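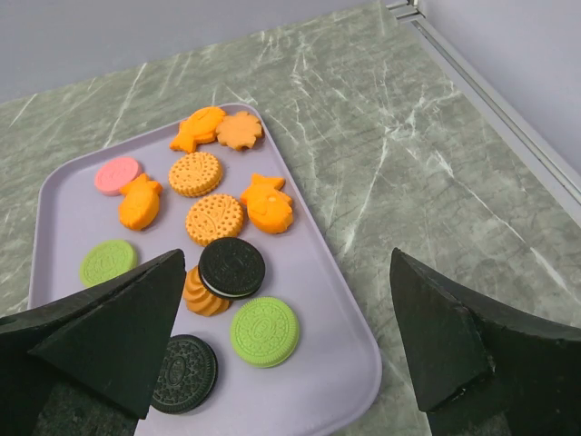
Hi Amândio,

5/29/22, and I owe you an update on the Mimlow house, so grab a coffee because there's a fair bit of it.

The big thing is that the upstairs hallway is finally done. Well, done apart from the door casings, which I'm painting in the garage one at a time between rain showers. I stripped the old paneling, patched the plaster underneath (it was in much better shape than I feared!) and got two coats of the warm white on. It looks like a different house when you come up the stairs.

Now the money. Of the $2289 you released for this stage, I've spent $2218, so there's $71 sitting in the account. The plaster work came in cheaper than the quote, and then the floor sander rental ate up everything we saved, because I kept it 2 extra days. My fault, I got cocky about the landing and had to go back over it with the finer grit. The receipts are in the blue folder and I've scanned all of them except the one from Vasico, who are sending me a new copy.

The back bedroom is where I'm behind. I pulled up the carpet and found three different kinds of floorboard, two of them nailed down over the old ones, so the whole floor sits higher than the hall. Siddiqui came over to look and thinks we can take the top layer off and keep the pine below. I'd like to try that before we talk about buying anything new. If the pine is too beat up, I'll paint it, and I'm leaning toward a dark green, but tell me if you hate that.

Windows: the Previs people measured all of them and their written price is still on its way. I've called twice. In the meantime I freed up the sash in the bathroom, so we can open it again, hooray!

What I need from you is a yes or no on another $200 for trim and primer. With that I can finish the casings and the baseboards in one go. The bedroom floor would come out of the next stage, and I'm still aiming to have that room ready for paint by August.

I'll send the Previs price over as soon as I get it. Come by any time, just use the side door, the front step is still up on blocks.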